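Início | Guias | Oficina | Fórum | Contato

Guia do servidor caseiro Trotstead, parte 4: limpar a placa e trocar o processador

412 compartilhamentos | 37 comentários

Na parte anterior a gente deixou o gabinete vazio de discos e com a fonte fora. Agora vem o pedaço que mais assusta quem nunca fez, e eu entendo, porque na primeira vez fiquei uns bons minutos olhando para o soquete sem coragem de encostar em nada! Depois da terceira ou quarta máquina vira rotina, prometo.

Eu uso desktops de escritório usados para esse projeto (os de gabinete de metal, bem pesadões). As etapas servem para quase qualquer um deles, mas confira sempre no manual da sua placa quais processadores ela aceita antes de comprar. Já comprei errado e o vendedor não quis nem conversa.

Separe antes de começar:

- chave Phillips pequena e uma média
- álcool isopropílico (o mais puro que você achar)
- pano de microfibra ou filtro de café
- pasta térmica nova
- pincel macio, desses de pintura, que nunca tenha visto tinta
- um potinho para os parafusos

4.1 Tirar o cooler

1. Desligue o cabo da tomada e segure o botão de ligar por uns segundos. Faça isso mesmo que a fonte já esteja fora, é só costume bom.

2. Deite o gabinete com a placa virada para cima, numa mesa firme. Nada de tapete.

3. Encoste a mão no metal do chassi, numa parte sem pintura. Repita de vez em quando durante o trabalho, principalmente em dia seco.

4. Solte o conector da ventoinha puxando pelo plástico, nunca pelos fios.

5. Afrouxe os parafusos do cooler em cruz, um pouco de cada vez. Se soltar um todo de uma vez, o dissipador entorta para o lado e força o soquete.

6. Gire o cooler de leve para um lado e para o outro até ele desgrudar. Só então levante.

CUIDADO: se a pasta velha secou, o cooler pode vir com o processador grudado nele. Não puxe com força! Monte o cooler de volta, ligue a máquina por 9 minutos para amolecer a pasta e recomece do item 1.

4.2 Limpar e tirar o processador

1. Limpe a tampa do processador com o pano úmido de álcool (úmido, não pingando). Vá de fora para dentro, assim a pasta não escorre pelas bordas.

2. Empurre a alavanca do soquete para baixo e para o lado, e suba devagar. Abra a moldura de metal.

3. Levante o processador reto, segurando pelas bordas.

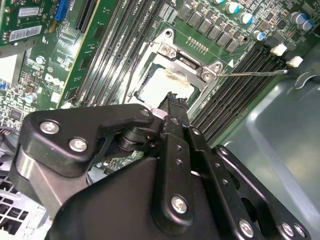

Fig. 4. Soquete do processador aberto, numa placa-mãe Dell ainda dentro do gabinete.

4. Passe o pincel seco em volta do soquete, sempre para fora. Dentro dele eu não passo nada, nem pincel, nem pano, nem sopro.

NOTA: o Indrek Adomaitis, que lê o guia desde a parte 1, me escreveu sugerindo uma lanterna de lado para achar contato torto. Testei e adotei, a sombra entrega tudo.

4.3 Colocar o novo e fechar

1. Alinhe o triângulo dourado do processador com a marca do soquete e pouse. Ele assenta sozinho, sem apertar.

2. Feche a moldura e baixe a alavanca. Aqui tem uma resistência chatinha, é normal.

3. Ponha uma gota de pasta no centro, do tamanho de um grão de arroz cozido, e assente o cooler sem arrastar.

4. Aperte os parafusos em cruz, de novo aos poucos, e religue a ventoinha.

5. Monte a fonte, ligue e entre na BIOS. Parada ali, a minha fica em até 60 graus. Se a sua passar bem disso, desligue e refaça a pasta.

Na parte 5 a gente instala os discos e o painel Irkbridge, que dá bem menos frio na barriga.

Leia também

- Parte 3: esvaziando o gabinete sem perder parafuso
- Montando a gaveta de discos Drurgate
- Ventoinha barulhenta: lubrificar ou trocar?
- Cabos de rede na parede, o jeito preguiçoso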